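Zoltell Equipment
Home > Handling > Grippers > Plevberg P13 two-finger gripper

Plevberg P13 electric gripper, with wrist cable kit
Stock status: available, sold with fault notice (read before ordering)
Page last revised Jan 5, 2024

The P13 is sold for shelf stocking and picking of boxed and bagged groceries. The maker's brochure calls it "drop-proof." We sell it, we have had units dropping things since November, and we won't be using that word on this page.
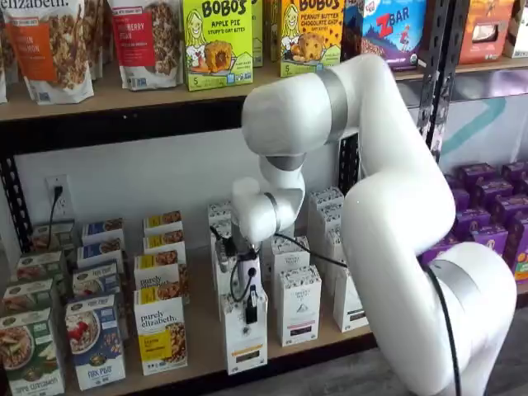
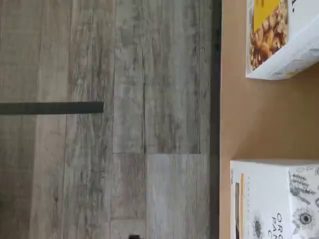 Mixed grocery stock is hard on any gripper. Cartons are stiff until you squeeze one near the flap, bags move inside themselves, and a packed shelf leaves very little room to open the fingers. The P13 handles most of this well enough. Our complaint is with what it tells the controller when it doesn't.

The fault

On affected units the gripper reports "object held" with nothing between the fingers. The arm then carries on with the rest of the cycle. If the package has slipped out on the way up, the arm travels to the drop point, opens over nothing, and logs a good pick.

The second form is worse. The held signal flickers during a move, the gripper takes this as a release request, and the fingers open wherever the arm happens to be. With a box of tea you get a dented box of tea. We would not want to find out with a glass jar at head height.

Both forms come from the same place as far as our bench can tell. The signal wires share a connector with the motor supply, and the strain relief on the wrist end is too short. When the last joint turns far enough, the cable pulls on the connector body. Pei-shan Tsao on our service bench got the false signal by hand, with the arm parked, by pushing the plug sideways with a pencil.

What the maker says

Plevberg's first reply was that the cable had been routed wrong. We sent back photos of the routing in their own manual. The second reply was firmware 2.3, described as "improved grip confirmation." It adds a short delay before the signal is accepted. In our run of 535 picks on the new firmware the false signal still came up 23 times, against more on the old one, where we had not kept a proper log and so won't quote a figure. A delay filters out the short flickers. It does nothing for a plug that is half out.

The third reply is the revised cable kit, which ships with every P13 from us. Longer strain relief, locking collar. It looks like the right fix. It also looked right on the drawing last time, so we are holding the notice open until we have the kit through 2000 cycles ourselves.

Until the notice is closed

Do not run the P13 above people or in an open aisle during store hours.
Do not use the held signal as your only check. Add a weight reading at the wrist or a beam at the drop point.
Limit rotation of the last joint in software. The setting is under Tool > Limits on Tse controllers, and other makes will vary.
Leave a free loop in the gripper cable and check that it can't catch on the goods or the shelf upright through the whole path.
Power the gripper down before reseating the connector. The fingers can close on restart.
Soft bags: set force low and speed lower. The fault shows up more often with bags, and we don't know why. Kam-wah Poon thinks the shifting weight tugs the wrist. Plevberg has not commented.

Specification
Type: electric, two-finger, parallel
Cable: external, wrist mounted, revised kit included
Firmware as shipped: 2.3
Fingers: flat rubber pads, spare pair in box
Mounting: standard plate, adapter for Genau arms sold separately
Controller support: Tse, Genau. Others on request, and please ask first

We have left payload off this table. The brochure number was measured on a machined steel block, and a block of steel has very little in common with a half-full pouch of granola.

Customer notes

Shanti Tyagi, integrator: "Fitted three. One did the false hold on day two, the other two have been fine. I put a scale under the drop tray and stopped believing the gripper. Would buy again at this price, not at list."

Yee-man Yuen: "The collar on the new cable is stiff. Mine felt locked and wasn't. Push until it clicks, then push again."

Cheuk-hei Leung: "Asked Plevberg for the test report behind 'drop-proof.' Still waiting."

Returns and exchange

Units bought from us before the notice get the cable kit free – quote the serial number on the underside of the mounting plate. If you would rather send the gripper back, do that. We are taking them for full credit, opened or not, while the notice is in force. Please leave the cable attached as you found it and don't reseat the plug first, as Pei-shan wants to see how far out it is.

Kit only: order code P13-CK
Gripper with kit: order code P13-N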